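Laundry folding, notebook 3
18 April 2022
Present: Anisa Oei, Martti Ahonen, me (V. Oksanen)

Back on T-shirts after the towel work in February. Towels were fine. A towel has four corners and any of them will do. Shirts are a different job and I want to write down where we stand before Hanne asks again whether the Bramora arm can take over a household's folding.

Short answer is no. Martti ran 80 folds on the bench with the arm, short-sleeved shirts only, each one laid flat by hand first. It does well when the shirt starts flat. Started from a heap, it spent most of its time picking up two layers at once, or one layer and the table cloth. We stopped that set after 10 tries.

Hand-held work is on a bed, on a fitted sheet, with the shirt put down loosely. The sheet wrinkles and so does the shirt, and the fingers have to tell one from the other.

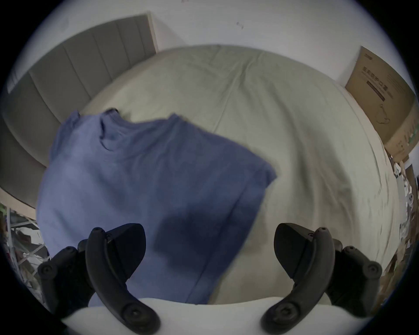

Vol. 3, p. 41

The blue shirt is a fair case. Neckline bunched up, one sleeve partly folded over the body. A person would pull the sleeve out without thinking, then smooth the front with a flat hand. With two fingers, the sleeve is one grasp and the smoothing is several, and Anisa and I don't agree on the order. She goes for the sleeve first. I go for the hem, then shake.

Anisa wants 500 demonstrations before we train anything. I would train on fewer and look at the failures early. Joonas has offered to sort the recordings by starting pose, so we may get both.

To do:
Martti to try the softer finger pads from Väisänen.
Write down what counts as folded. We have been arguing over collars.
Long sleeves wait until short sleeves work from a heap 5 times in a row.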